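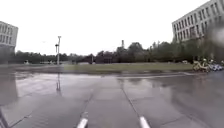

"My mother kept the rain in a school notebook"

Clodagh Scanlon measures rain. She has done this every morning for many years, first with her mother and then alone, in the garden of a small house in Duggan. When I came to see her in February she asked me to wait in the kitchen, because it was not yet nine o'clock and she does not read the gauge before nine.

"If you go out at ten to nine, you have a different day," she told me when she came back in. She wrote the number in pencil, and only after this did she put the kettle on.

The notebooks stand on a shelf above the bread bin. The oldest ones are school notebooks with squared paper and belonged to her mother, who started them when the family moved from Celmont. In the first pages there are also other things between the numbers: the price of coal, a visit from the dentist, the name of a dog. Later there are only the numbers and sometimes one word, such as "hail".

"She was not a scientific woman," Clodagh said. "She wanted to know if it was true what the neighbours said, that it always rained more in Duggan than in Celmont. My father said it was nonsense. So she bought a gauge."

And was it true?

"We had no gauge in Celmont! She did not think of that. Her sister got one two years later, and then they compared by letter. But her sister forgot to empty it, so you cannot trust those."
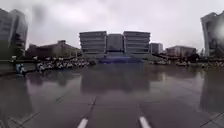

Raelene Baxter
Contributing writer, Local Lives

I asked what is difficult about measuring rain, as from outside it seems an easy thing. You leave a container in the garden and you look in it. Clodagh was patient with me. The gauge must not stand near a wall, she explained, and not under a tree, and the rim must be level. Her mother's first place for it was beside the shed, and the numbers from those years are too low when the wind comes from the west. Clodagh has marked these pages with a paper clip. She does not correct them.

"I could guess what it should be, but then it is my number and not hers."

Snow is worse. It sits on the rim, or blows out again, and it has to be brought inside and melted before it can be measured. One winter she carried the gauge in and placed it by the stove, and her brother, who was visiting, poured it in the sink. She still has the empty line for that day.

The wettest year in the notebooks came to 2,341 millimetres. The driest summer month had 4. She told me these without looking them up, but then she looked them up anyway and turned the page to me so I could check.

"People remember floods," she said. "They do not remember a long grey spring when it rained a little every day. But if you add it, sometimes the grey spring is more."

For some years she has exchanged figures with a man in Curico, whom she met through a magazine for gardeners. He sends his totals at the end of each month and she sends hers. They write almost nothing else — a line about tomatoes, perhaps. When his winter is wet, she is watering her beans. She likes this very much and could not explain to me why.

She has been asked to change to an electronic gauge. Her nephew gave her one, a Foron, and it stands in the garden too, on a post, and sends its numbers to her telephone. She reads it second. In the last full year it recorded 510 millimetres less than the old one, and for a while she was worried about her own eyes. Then she found a spider's web in the funnel.

"I cleaned it and now they are nearly friends," she said.

I wanted to know who will have the notebooks after her. She thought about this while she cut the cake. The nephew is interested, but he lives in a flat. The county archive has said that they would take copies, and she has started to copy them herself by hand, one year in each month of winter. She finds that she reads her mother's writing more slowly than she needs to.

Before I left she showed me the gauge itself, a plain copper one with a dent on the side. It was drizzling again. She asked me to step back a little, as my umbrella was dripping towards the funnel.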